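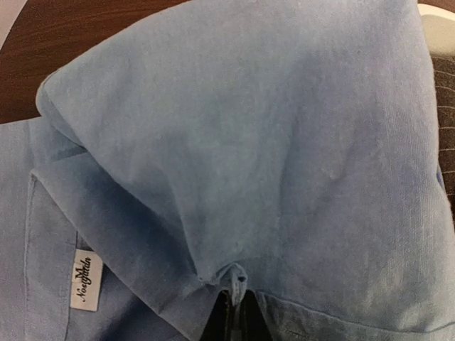 *Soft blue knit with small pills of lint in the folds.*

# Oterau fabric shaver: a review from someone who has ruined jumpers with the other kind

I've wanted to write this up for weeks, and I'm going to try to be sensible about it, but I do really love this little thing.

For years I put up with bobbles. I had a battery shaver from a chemist's that sounded like a wasp in a tin and took a neat round bite out of the elbow of my best green cardigan, and after that I went back to picking them off by hand in front of the telly. So when Oterau brought out a mains-charged one at £18 I bought it mostly out of spite, to prove to myself they were all the same. They aren't!

The head is wide and very slightly domed, with a metal guard held on by a quarter turn. You get two guards in the box, one with fine holes and one with coarser ones, and they feel properly different in use. The fine one is for T-shirts, jersey, thin merino, anything you can nearly see your hand through. The coarse one is for fleece and big chunky wool, and for the sofa (more on the sofa in a minute). There are 3 speeds on a sliding switch. I use the slowest for almost everything and I'd say start there, even on thick stuff, until you know how the cloth behaves.

What won me over is how it deals with folds. With my old one, any crease at all went straight up into the blades. The Oterau still needs flat cloth, please don't think it doesn't, but if you drift over a little ridge it tends to ride up and skate along the top. I tested this on an old school sweatshirt that I didn't mind losing, pushing harder than any sane person would, and I did get through it in the end at the cuff, where the knit was already thin. Everywhere else it held.

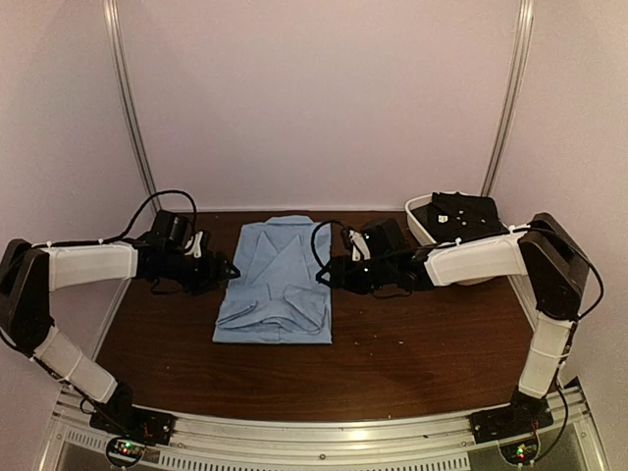

**ZORTHORPE MENDING CLUB | Tools and Kit pages**

A few words on technique, which matters more than the machine does. Lay the garment on something hard. A table is good, a bed is hopeless, and an ironing board is just about all right if the cover is tight. Smooth it out with your spare hand and keep that hand well away from the head. Go in small circles with hardly any pressure, let the weight of the shaver do it, and lift off before you get to a seam. Buttons and zips are obvious enough. The thing people catch is embroidery, particularly those small chest logos where one end of thread has worked itself up. I've done it. It makes a horrible noise.

Empty the pot more often than you think you need to. It's clear plastic, so you can see how full it is, and once it gets past half the suction drops off and you start going over the same patch again and again, which is exactly how holes happen. It pulls straight off the back and clicks on again. Mine came with a tiny brush for the blades that lives in a slot in the handle, and I have lost it, found it, and lost it again.

## What I've used it on

Cotton jersey comes up beautifully with the fine guard, and quickly too. Fleece is slower. The fluff on fleece is partly just what fleece is, so there's a point where you have to stop, or you'll be there all night making it thinner. Merino was lovely. Mohair, no, don't, you'd only be shaving off the halo you paid for.

Then the sofa. Ours is a wool mix with a weave like porridge and the arms had gone completely bald-and-bobbly, if that makes sense. One evening, coarse guard, middle speed, and I filled the pot over and over. I was thrilled. I made everyone in the house come and stroke it.

## Against the Kadrić comb

Several of you swear by the Kadrić comb, and I borrowed one so I could be fair. It's a gorgeous object, it will never need charging, and on cashmere I think it's kinder than any shaver. You drag it one way along the knit and the pills gather on the edge in a satisfying little roll. But it's slow, it's hard on the wrist, and it did next to nothing on my cotton tops. If you own one good jumper, buy the comb. If you've got children, or a sofa like mine, I'd go for the Oterau.

## Niggles

The switch is placed just where my thumb wants to rest, so I knock it up a speed without meaning to. The charging lead is mean, barely long enough to reach the worktop from our kitchen socket, and you can't run the shaver while it's plugged in. Spare blades are sold only as a pair with a new guard, so you end up paying for a guard you didn't need. And the storage bag is silly. It's a thin drawstring thing and the head pokes a hole in it.

None of that has put me off. I've already bought a second one for my sister, and I've been eyeing up the curtains.

Adi Wibisono
July 2026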